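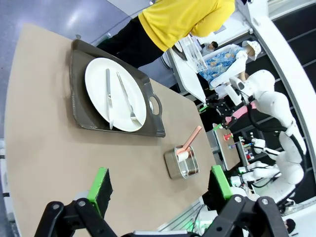 3. Collecting the Demonstrations

3.1 Setup

All demonstrations used in this paper were recorded in one open room at the Tririco site, with several stations running side by side. Each station has a table, a robot and a bin of props. An operator drives the arms by hand through a leader device, and the robot copies the motion. We did not screen the stations from each other. People walk past, other arms move in the background, and the light changes over the day. A policy trained on clean backgrounds did poorly in our early trials at Brekke, so we left the room as it was.

Two kinds of camera view are stored for every episode. The wrist view moves with the gripper and shows the fingers and whatever is close to them. The fixed view covers the table and a good part of the room behind it. Both are saved at the same rate as the joint readings and matched by time stamp. Episodes in which either view dropped frames were thrown out before labeling.

3.2 Tasks

We chose 32 household tasks and grouped them into three families: table setting, tidying and surface care. Table setting covers plates, trays and cutlery. Tidying covers moving items into racks, pans and other containers. Surface care covers tools that must stay in contact with a surface while they move, such as cloths, brushes and lint rollers.

Surface care was the slowest family to collect. With a plate or a fork, most of the difficulty lies in the grasp, and the rest of the motion can be fairly loose. With a roller the grasp is only the start. The handle has to sit at a workable angle in the fingers, and the operator has to keep a light, steady pressure on the table through the whole stroke. Figure 1 shows the arm holding the roller by its handle, with a steel pan also on the table. We asked operators to vary the grip point and the starting position between episodes, and to leave the other item where it was.

Figure 1. Fixed view from a surface care episode. The gripper holds a lint roller angled down toward the tabletop. Other stations are visible behind.

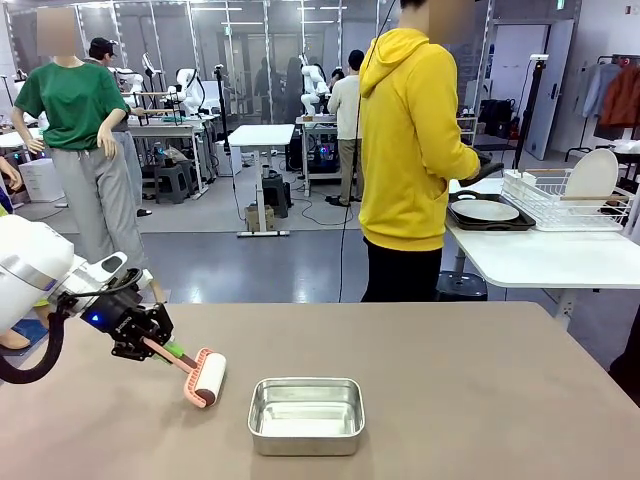 3.3 Episode Counts and Review

Operators worked in blocks of up to 400 episodes per task family, then switched to another family. Switching helped with fatigue, and it also kept one person's habits from filling a whole family. In the first blocks we saw operators settle into a single approach path, nearly always from the same side. From then on the start pose was drawn at random by Plendedden, our recording tool, and shown on the screen before each episode.

After recording, each episode was given one of three marks: keep, trim or reject. Trimmed episodes lose the idle time at the start and end. Rejected episodes were mostly drops and failed grasps - these were moved to a separate folder and not used for training, although Section 5 looks at whether they could be.

We held out 11 episodes per task for testing. The baseline model, Kolow, was trained on the first 1,000 kept episodes, and the same set was used for every comparison in Section 4.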